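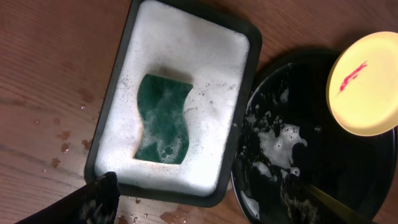
暮らしの相談広場 > 台所と掃除 > 木の家具 > テーブルの上で洗いものをするとき、水のはねを少なくしたい

テーブルの上で洗いものをするとき、水のはねを少なくしたい

Peiyu Ding
2020-10-23

はじめて投稿いたします。日本語がおかしいところがありましたら、どうぞお許しください。

私の住んでいる部屋は流し台がとても小さく、なべを置くともう手が入りません。それで、浅い黒いトレーに洗剤の泡を作って、食事用の木のテーブルの上に置き、そこでスプーンや小皿やふたのような小さいものを洗っています。洗ったものは最後に流しへ持っていって、水ですすぎます。この方法は、すわってできますし、水の節約にもなりますので、私は気に入っています。

困っているのは、トレーの外に落ちる水です。気をつけているつもりですが、トレーの横と手前に、水の粒や小さいぬれたところがいつもできてしまいます。とくに手前のところは木の色が暗くなり、まだらに見えます。ふけば消えるときもありますが、消えるまで時間がかかるときもあります。テーブルは赤みのある明るい茶色で、少しつやがあります。前に住んでいた人から4,000円でゆずってもらったもので、表面に何が塗ってあるのか、私は知りません。前の人にも聞きましたが、「買ったときのままだ」という返事でした。

スポンジは緑色の、波の形をしたものを使っています。くぼんだところに指が入って持ちやすいのですが、泡の中から持ち上げるときに、水がたれるように思います。形のせいでしょうか。それとも私の使い方が悪いのでしょうか。

教えていただきたいことは、水をこぼさない工夫と、このようなテーブルの手入れの方法です。トレーの下にタオルを敷くことも考えましたが、ぬれたタオルを木の上に長く置くのは心配で、まだしていません。流し台を大きくすることは、借りている部屋なのでできません。

どうぞよろしくお願いいたします。

Kane Prendergast

木の上に水を置かない。これだけです。床でやればいいと思います。私は風呂場でやっています。

Farzana Soomro

こんにちは。私も小さい台所で長く暮らしましたので、お気持ちがよくわかります。私が試したことを書きます。長くなりますが、お読みください。

まず、泡の量のことです。トレーが浅い場合、泡をふちの高さまで入れますと、スポンジを置いたときや物を沈めたときに、押された分が外に出ます。泡は軽いのでこぼれないように見えますが、底には水があります。私は最初、泡がたくさんあるほうがよく洗えると思っていて、いつもふちまで作っていました。今は水を200ミリリットルだけ量って入れ、洗剤は少しにして、泡はふちより指一本分低いところで止めます。スプーンや小皿でしたら、これで十分に洗えます。泡が少なくなったら、スポンジを何回かにぎれば、また出てきます。

それから、スポンジのことです。波の形が悪いとは、私は思いません。私も似た形のものを使ったことがありますが、問題は持ち上げるときの動きでした。スポンジを泡から出して、そのまま横へ動かしますと、水は必ずトレーの外に落ちます。トレーの真ん中で軽くにぎって、水を落としてから使ってください。また、右手で持つ人は、洗うものを左からトレーの上に持ってくると思いますが、そのときひじではなく手首だけを動かして、手がいつもトレーの内側にあるようにします。文章で書くとむずかしいですが、数日すると慣れます。

洗ったものを流しへ運ぶときにも水が落ちますので、私はもう一枚、深めの皿をトレーのすぐ横に置いて、そこに入れてまとめて運んでいました。皿とトレーの間にすきまがあると、そこに水が落ちます。ぴったりつけてください。

トレーの下に敷くものについて。タオルは、おっしゃるとおり、私もおすすめしません。水をよく吸いますが、吸った水をずっと木につけていることになります。私は、水を通さないシートを下に敷いて、その上に薄い布を敷きました。布が水を止めて、シートが木を守ります。シートはトレーより全部の側で手のひらの幅くらい大きいものがよいです。手前だけはもっと広くしてください。人の手は手前で動きますから、手前がいちばんぬれます。シートは専用のものを買わなくてもよいですが、ゴムのようなやわらかい材料のものは、木の塗りにくっついて跡が残ることがあります。私は一度、いすの座面でこの失敗をしました。使ったあとは必ずはがして、立ててかわかしてください。

終わったあとの掃除です。水の粒は、横にこすらないで、かわいた布を上から押しあてて取ります。こすると、小さい粒が広がって、ぬれる面積が大きくなります。洗剤の泡が落ちたところは、そのあと、かたくしぼった布で一度ふいて、もう一度かわいた布でふきます。洗剤がうすく残りますと、水がかわいたあとに白っぽい輪のように見えることがあります。

色が暗くなったところは、ふいたあと20分待って、もう一度見てください。もとの色にもどるなら、心配は少ないと思います。もどらないで次の日も暗いままでしたら、塗りがうすくなっていて、木が水を吸っているかもしれません。その場合は、しばらくそこで洗いものをしないで、よくかわかしてください。

Aiguo Cai

Soomroさんの説明がとてもくわしいので、私はテーブルの表面のことだけ書きます。以前、Potbergという家具の修理の店で働いていました。

何が塗ってあるかわからないとき、店では次のようにして見当をつけていました。テーブルの目立たないところ、たとえば天板の裏ではなく、表のいちばんはしの、いつもかげになっているところに、水を一滴だけ置きます。裏は塗っていないことが多いので、裏で試しても表のことはわかりません。水が丸いままで、ふいても色が変わらなければ、表面に膜を作る塗りがまだ生きています。水がだんだん平らになって、木が暗くなれば、オイルの仕上げか、または膜がすり切れているか、どちらかです。つやが少しあるというお話だけでは、どちらとも言えません。

大事なことは、いつも洗いものをしている手前の場所と、はしの場所と、両方で試すことです。はしは水をはじくのに手前は吸う、ということでしたら、手前だけ塗りが弱っています。

オイルの仕上げの場合は、家具用のオイルをうすく塗り、布でよくふき取って、かわくまで置きます。私の店ではTrurkwoodのものを使っていましたが、ほかの家具用のものでもかまいません。どの製品でも、かわく時間は容器に書いてあるとおりにしてください。オイルのついた布は、丸めて捨てると熱を持って火が出ることがあります。水にひたしてから捨ててください。

膜のある塗りが弱っている場合は、オイルを塗っても中に入らず、べたべたします。このときは紙やすりをかけて塗りなおすことになりますが、部屋の中では粉がたくさん出ますし、つやを全体でそろえるのは簡単ではありません。4,000円のテーブルに、そこまでするかどうかは、ご本人の考え方です。私でしたら、シートを敷いて、そのまま使います。

なお、白い輪をとるために歯みがき粉でみがく方法を、ときどき聞きますが、つやが変わりますのでやめてください。

Peiyu Ding

皆様、ご親切にありがとうございます。

Prendergastさん、私の部屋の風呂場はシャワーだけで、すわる場所がありません。でも、ご意見はわかります。

Soomroさん、泡はたしかに、いつもふちまで入れていました。底の水のことは考えていませんでした。今晩から量を減らしてみます。敷くものは、引き出しの中に敷いていたシートが余っていますので、まずそれで試します。材料の名前が書いてありませんが、さわった感じはゴムではないようです。念のため、毎回はがします。

Caiさん、水を一滴置く方法を、さきほどしました。はしのほうでは丸いままで、手前では少し平らになりました。色は、ふいたあとにもどりました。これは弱りはじめている、という意味でしょうか。

Aiguo Cai

そうだと思います。まだひどくはないでしょう。オイルは塗らないで、洗いものの場所をテーブルの反対がわに移して、手前を休ませてください。シートはそちらでも必ず敷いてください。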